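Torkville Automation Board > Cells and Fixtures > Maintenance
Reading time: 4 min

Plate cell: wrist cable routing and rack datum

cellkeeper_6
Cell is the Torkville dish bench. Black wire rack on a tiled counter, plates standing in the divider, two-finger gripper. After the June service I moved the rack datum from the drip tray to the top rail of the wire frame. The tray can shift under the frame and the old datum followed the tray. Cable got a longer service loop at the same time. Looking for comments on both before I lock the fixture file. 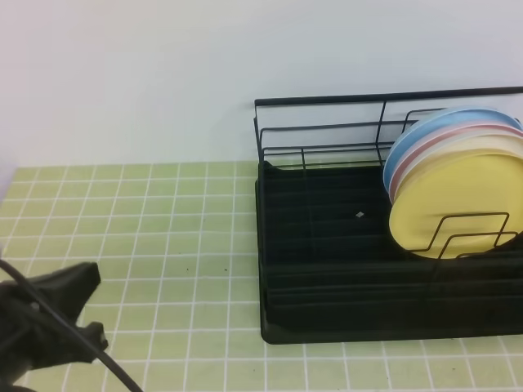
Four plates in the divider, gripper at left with the cable crossing it.

rail_and_shim
Datum change is fine. I don't like the cable. Any slack on the finger side of the wrist will find a wire end sooner or later. We ran the same layout at Baltley and ended up clipping it back along the forearm.

cellkeeper_6
Clipping it back costs me wrist rotation. With the short loop I was getting a pull at the connector on the far slot, and I replaced that connector twice. I would take a snag risk over a connector.

ohmslaw_480
What are you using for grip force? The Ismail pads we run mark glazed plates above 6 N.

cellkeeper_6
4 N at the rim, one finger on each side of the edge. Approach is on the plate's tilt angle, taught per slot. If the approach is vertical the front finger lands on the face before the back finger clears the rim, and the plate walks in the divider.

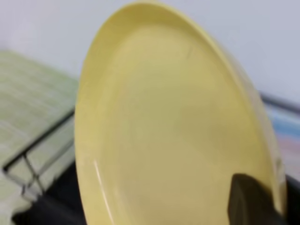
The other thing to check is how far the fingers go down past the rim. Too shallow and the plate pivots on the lift. Too deep and the back finger can foul the next plate in the stack. I set depth from the rim contact and never from the tray.

rail_and_shim
Depth from contact only works if the pads are clean. Wipe them every 200 cycles or the contact threshold drifts. Ours drifted enough that the routine triggered early and gripped on the lip alone.

ohmslaw_480
Disagree on 200. We go 480 between wipes at Bavedden with no measurable drift. Depends on what is on the plates.

rail_and_shim
It also depends on pad compound. Yours are harder.

cellkeeper_6
I'll start at 200 and stretch it if the log stays flat. For the three-plate check I reran the rack datum and compared it with the stored value. No change that matters. 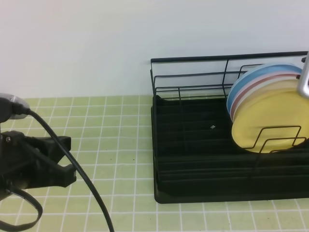
Three plates in the rack, yellow at the front. Cable drops from the housing above the gripper.

rail_and_shim
Look at that arc going down over the counter. One tie at the housing and one behind the wrist joint would take half of it out and leave your rotation alone. I still say it is too long.

cellkeeper_6
I can live with two ties. Will fit them and run the far slot at full rotation – if the connector pulls, they come off again.

ohmslaw_480
Leave the tie behind the joint loose enough to slide. A tight one moves the bend to the connector and you are back where you started.

Related threads
- Pad wear on glazed parts: when to replace
- Wire frame or tray as datum?
- Contact threshold drifts after warm-up
- Cable ties at the wrist, sliding or fixed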